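The Chair at the Table
How one institute reconsidered the furniture of its shared rooms

The office chair is the most frequently adjusted and least frequently discussed object in a working building. It is bought in quantity, delivered in cartons, and assigned to a room. From that point it is expected to serve whoever sits down in it. At the Lirkow Institute, where study areas are shared among several departments, that expectation was put under review last August.

The review was led by Lutz Harms, who has been responsible for interior furnishings at the institute for 19 years. His office maintains an inventory of more than 1,000 seats, ranging from lecture hall benches to stools in the archive. The greatest share of repair requests concerns the mesh-backed task chairs used at the open tables.

"A desk chair used by one person settles into a shape," Mr. Harms explains. "A chair at a shared table is set up again every day, and the joints take the load."

Two rooms, one standard

Until recently, furniture at Lirkow was purchased room by room. The result was a mixture of models from two suppliers, Drovik and Flesetti, whose parts could not be exchanged. A worn caster in one room could not be replaced from the stock kept for another. Armrest pads, gas lifts and headrests were ordered separately, and chairs often stood in storage while a single component was on its way.

The new policy sets a common standard for shared areas. Chairs must have a mesh back, a five-spoke base on casters and a support that can be reached for repair from behind. Upholstered backs are still permitted in private offices, where cleaning is less frequent and the occupant may choose the fabric. Tables in the shared areas are to have wooden tops and sufficient clearance for a chair to be pushed in when the place is vacated.

The last requirement proved to be the most debated. Several departments argued that the position of an empty chair was a matter of manners and had no place in a furnishing policy. The facilities office took a different view. In the upper-level study areas, where tables stand close to the railing, a chair left at an angle narrows the passage for anyone carrying books or using a walking aid. The policy now asks each user to return the chair to the near edge of the table before leaving.
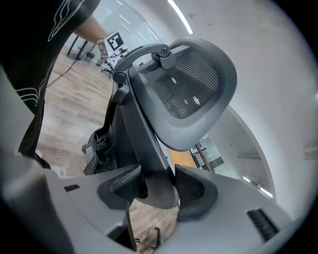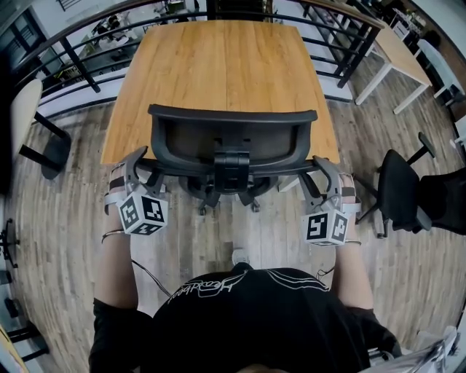
The mesh headrest of an office chair (first picture) and a black office chair at a wooden table beside the railing (second picture).

The parts that move

Headrests received a section of their own. They were not included in the original purchase, and opinion on them remains divided. Readers who spend long afternoons with printed material tend to value them. Those who work leaning forward over a keyboard seldom touch them at all. The institute decided to retain headrests wherever they are already fitted and to add them elsewhere on request.

A headrest also affects how a chair is handled. It stands higher than the back and offers an obvious place to take hold of, and over time the pivots loosen when the full weight of the chair is pulled from that point. Users are therefore advised to move a chair by its back or by the seat. The maintenance schedule provides for the pivot screws to be checked at the start of each term, together with the casters and the tilt mechanism.

Mesh presents fewer difficulties than had been feared. It dries quickly after cleaning and does not hold crumbs. Its weakness lies at the rim, where the fabric meets the plastic and where a split, once begun, cannot be mended on site. Chairs with a damaged rim are withdrawn from use and kept for parts.

An inspection on Wednesdays

The practical work falls to a small workshop on the ground floor, managed under contract by the firm of Voß. Every Wednesday, before the reading rooms open, a technician walks through the shared areas and tests the chairs in turn. Faults are entered on a card tied beneath the seat, so that the history of a chair stays with it when it is moved to another room.

The first 100 chairs to be entered under the new system have now completed a full term of use. Mr. Harms is reluctant to draw firm findings from so short a period, although he notes that requests for replacement casters have become easier to fill. The next stage will extend the standard to the seminar rooms, where the existing tables have a low crossbar and many of the present armrests do not pass beneath it. Sample tables from Drovik are expected before the autumn term.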